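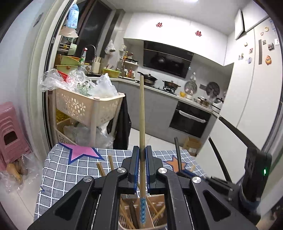
Najwa Jaber
Pack room supervisor at Maldonado, occasional blogger

Tue 23 April

So a few of you asked in the comments what I meant by "I'm teaching the chopsticks thing now" and then I went quiet for weeks, sorry! It's been flat out. Get a cuppa, this one's a bit long.

Quick catch-up if you're new. I work in the pack room at Maldonado, we do catering for functions and offices. Every job that goes out has cutlery in it and every job that comes back has cutlery in it too, all jumbled up in tubs, and somebody has to sort it, put it through the wash and stand it back up in holders by type. On a normal day that's almost 2,000 pieces. For most of the years I've been there the somebody was me, Apolinar and whoever was on light duties.

In March the bosses signed with a mob called Jirkelach who are putting in a pair of robot arms for the sorting bench. The arms have a name (Arkus, it's printed on the paperwork, I didn't choose it). What I hadn't understood, and I don't think management had either, is that the arms don't arrive knowing how to do the job. They get taught from recordings of people doing it. Us, in this case.

The way you record it is you hold a gripper in each hand. They're black plastic-looking claws with linkages and little blue pads on the tips, and you pick things up with those instead of your fingers while they record the lot. Chopstick off the table, into the holder, stood up properly. Next one. They wanted ordinary kitchens for a lot of it as well as our bench, with all the usual stuff lying about in the background, so some days I don't go to work at all, I go to somebody's kitchen and move chopsticks around a table. My mum thinks I've been demoted.

I was terrible at it! Truly awful. You'd think years of sorting cutlery would help and for the first couple of days it was worse than useless, my hands kept wanting to grab a fistful and tap the ends level, which is how every pack hand in the world does it. You can't grab a fistful with these. One stick, two pads, and if you squeeze a bit off-centre it swings round like a compass needle and you're back to the start. Thin round ones are the worst. The flat ones are lovely, I could do flat ones all day.

Then there's the piles. Someone sets up a mess on purpose and you have to unpick it. Endang Wattimena, who runs our sessions from the Jirkelach end, likes to throw in something that doesn't belong so you have to work around it. Glasses, a rod, whatever's handy. I complained, and she asked me what was in the last tub I'd sorted at work, and, well, it had a phone charger and half a bread roll in it. Fair enough.
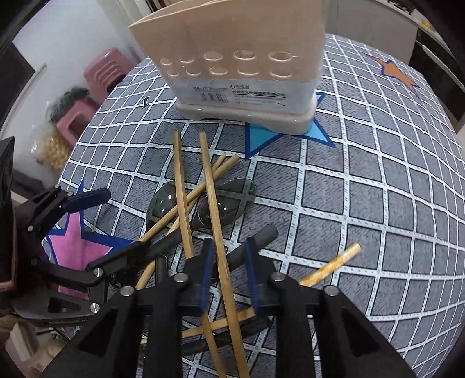 Gripper in among the sticks, on the star tablecloth.

Okay, the bit people really want to know, which is whether we're all out of a job.

Short version, no one's been let go. Longer version, it's complicated and I change my mind about it depending on how tired I am. There are 4 of us who used to be mostly on the sorting bench. Apolinar has moved over to loading and says his back is worse but his mood's better. Yolotzin Huerta got her pick of the early shifts and took it. Emiliano Esquivel is a casual and his hours have gone down, and nobody upstairs wants to call that a cut but he was getting the bench shifts and now there are fewer bench shifts coming. I've said so in the staff meeting and I'll say so here. He's picked up a few days at Harosstead, the linen place across the car park, and I'd rather he was with us.

And me, I got ten days of training and 200 recordings to get through, at a slightly better rate than the bench. I had to ask for the better rate. It wasn't in the first offer! If your work does this and they come round asking who'd like to "help out with the recordings", ask what it pays before you say yes, and ask whether it goes on your roster as proper hours. Ours does now. Travel to the kitchens took another two emails.

The strange part is watching back what you did. I saw a few of mine on Endang's laptop and I could pick my own habits straight off, there's a little wiggle I do when a stick won't drop into the holder. Yolotzin reckons the arms will end up with the wiggle. I don't know how I feel about a machine having my wiggle after I've moved on to something else. A bit proud, a bit cross, somewhere in there.

I do miss the bench, and I didn't see that coming. It's wet and boring and you go home smelling like detergent, but you talk. Apolinar and I solved most of the world's problems over those tubs. With the grippers on I go quiet because I'm concentrating so hard, and my forearms ache in a spot I never knew I had. (Stretch between goes. Shake your hands out. Whoever told me it'd be easier than scrubbing can come and see me.)

The arms get switched on at our place once the recordings are finished, and they've asked me to stay on the bench beside them for the first stretch to fix what they muck up. I've asked for that in writing too. Still waiting on it.

Next post will be the garden, I promise, the tomatoes are done and I've got opinions about broad beans.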